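Rillo Arm Cell: Pre-Run Inspection Checklist, with Comments
Task group: insertion of the blue part, wall-mounted plate
Site: Wakine test bay

Purpose. Caldeira wants to know whether the arm can take over a simple shop-floor chore — putting parts into holders — with a person checking in only now and then. Complete every line before power is applied to the arm. Any FAIL stops the run.

1. Emergency stop within reach of the operator. PASS
2. Gripper fasteners tight, no visible play in the finger links. PASS
Comment: one screw needed a quarter turn. Recheck after 100 cycles.
3. Finger pads clean and seated. PASS
4. Mounting plate secure. PASS

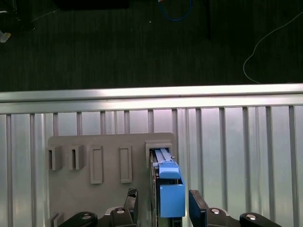
5. Insertion clearance. Our acceptance limit for side load has been the same since August, and it remains the item most likely to end a run early. The controller slows down on contact but does not back off and try again unless told to. With the blue part held between the two fingers and its gray rails entering the slot, there is little room for an angular error, so the approach angle must be verified at low speed first. A person doing this chore by hand corrects the angle without thinking about it. The arm needs it taught. PASS, with low-speed check.

6. Neighboring holders. Confirm that the outer finger links clear them through the full approach path. PASS
7. Floor behind the rail. FAIL, minor
Comment: cables and small litter on the carpet. Route the cables away from the rail and pick up the rest. The arm cannot do this job, and the Badside cleaning unit we tried stopped at the first cable.
8. Lighting. PASS
Comment: glare off the metal rail can upset part detection. Keep the overhead setting fixed for the whole run.
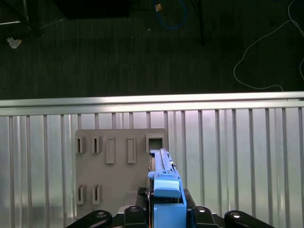
Page last changed: 2020-04-25

9. Grip hold test. Close on the part, wait 4 seconds, check for slip. PASS
10. Release test. Open fully and retract straight. PASS
Comment: retract speed reduced by 2 steps. Do not restore the default.
11. Unattended operation. NOT APPROVED
Comment: the target is 200 cycles with no operator action. Until that is met, one person stays at the stop button, and the labor saved is zero. For household work, where the holder is not bolted to a plate and may be moved daily, we have no basis for a rating.

Open items
Item 7 to be cleared and signed before the next run.
Item 5 to be repeated after any change of finger pads.
Item 11 stays open — review with the cycle log attached.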